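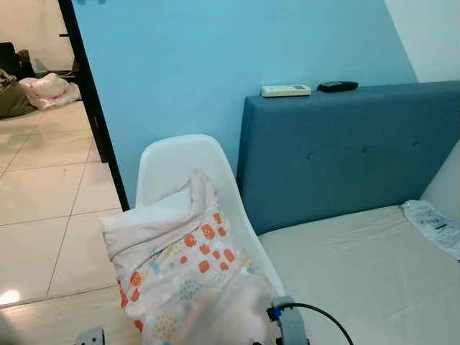

Why teach a robot by demonstration when a program could be written for the task?

Soft things are hard to program for. A blanket has no fixed shape, so there is no list of positions that will work twice. A person can fold or move one with little thought, and the robot can be given a record of the person doing it through the robot's own arms.

Teaching by Demonstration
Handout 3: Soft objects in furnished rooms
Instructor: Märta Myklebust
Revised 22/09/2018

Read this before the lab session. It covers the two ways of giving a demonstration, what gets recorded, and how to decide whether a recording is worth keeping. The math for the learning part is in Handout 4 and you do not need it yet.

1. Two ways to show a task

Guiding by hand. The motors are set so that the arm can be pushed around freely. You hold the arm near the wrist and move it through the task. The robot records its joint positions. It is simple and you feel the weight of the arm, which tells you when you are pushing against something. The drawback is that you are standing in the work area. Your own hands and sleeves end up in the camera data. With two arms it is also awkward, as one person has to move both wrists and still open and close the grippers.

Remote control (teleoperation). You sit or stand away from the robot and move a pair of controllers. The robot's arms follow. The camera sees only what it will see later when the robot works alone. You lose the sense of touch, so you have to judge contact by eye. Most beginners squeeze too hard in the first hour.

In this course we use hand guiding for rigid parts at the bench (the Lurar exercises) and remote control for everything made of cloth.

2. What a demonstration contains

One demonstration is called an episode. It runs from the start pose to the end pose and holds:

Camera images, with time stamps
Joint positions of both arms
Gripper opening, left and right
The commands sent by the operator
A short text label for the task

Commands and measured positions are stored separately. They are not the same. If you command the gripper fully closed and there is cloth in it, the measured opening stays above zero. The difference is useful to the learner, so do not "clean" it out of the file. Last year the Tian group did this and had to record the whole set again.

3. Handling soft objects

Grip a fold, not a flat surface. A fold gives the fingers something to close on. If there is no fold, push the cloth lightly to make one.

Use both arms for anything bulky. Bring the two grippers in from opposite sides at the same speed. When one gets there first it pushes the object away from the other.

Stop after closing. Wait one second before you lift. The pause shows up in the data as a clear change from gripping to moving, and it lets the cloth settle.

Keep the wrists inside the camera view. If you as the operator cannot see the fingers, the learner cannot either.

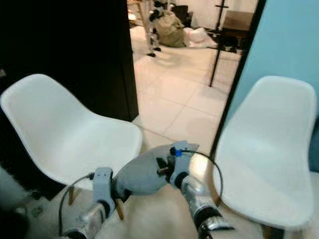
Fig. 2. Two-arm hold on a soft gray object in the gap between two chairs.

Narrow spaces need more planning than open ones. Before you close the grippers, check that the forearms have room to come back out along the path they went in on. Cables need the same check. A loop of cable can catch on a chair back even when the arm itself passes with room to spare. If a cable catches, stop, end the episode and mark it as failed. Do not try to shake it loose while recording.

Chairs with curved shells cause one more problem. Cloth slides on smooth plastic. A blanket that looks settled over the top of a backrest may slip as soon as you let go of one side. Lower it fully before opening the fingers, and open them slowly.

4. Changing the starting conditions

A learner that has seen only one arrangement will fail when the arrangement changes. Between episodes, change one or more of these by a small amount:

Position of the chair
Angle of the chair
How the cloth is bunched or folded
Position of the robot base

Leave the rest of the room alone within a session. Background changes are handled in a separate session, and mixing the two makes it hard to tell later which change caused a drop in performance. Write the arrangement in the log before you start each episode. Writing it afterward leads to mistakes.

For the blanket task each team records 55 episodes. At least 31 of them must use a starting fold that the team has not used before. Folds do not need to be neat.

5. Keeping or rejecting an episode

Play back every episode at normal speed before you label it. Keep it if the task was finished, both grippers were visible while holding, and there was no long stop other than the pauses described in section 3.

A dropped grip followed by a clean second try may be kept. Label it "recovery." These episodes are valuable, and the learner has no other way to find out what to do after a slip. Two slips or more in one episode and it goes in the reject folder.

Do not delete rejected episodes. We use them in the second half of the course for training the success detector.

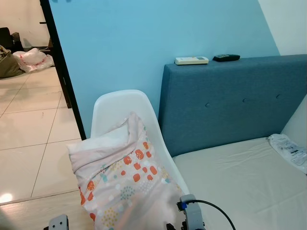
How fast should the operator move during a demonstration?

Slower than feels natural, but at a steady rate. The learner copies speed along with path, so a hurried demonstration gives a hurried robot. Very slow motion is also a problem, as neighboring images become nearly identical and the learner may stall between them.

6. Common faults from earlier teams

Operator fatigue. Quality drops after half an hour at the controllers. Trade places with your partner.

Different habits within a team. If one operator always grips from the left and the other from the right, the learner may settle on a point in between and grip nothing. Agree on one approach before you begin and write it at the top of the log.

Drift in the controllers. Recenter them after each break.

Labels that say too much. "Move blanket" is fine. The Zovthorpe labels from the first year ran to a full paragraph and could not be sorted.

7. To hand in

The episode files, the log and one page on what you would change. Put them in the Grukadwood folder under your team number. Teams that have not finished recording should hand in what they have and book a second session with Märta.

Reading for next time: Handout 4, sections 1 and 2.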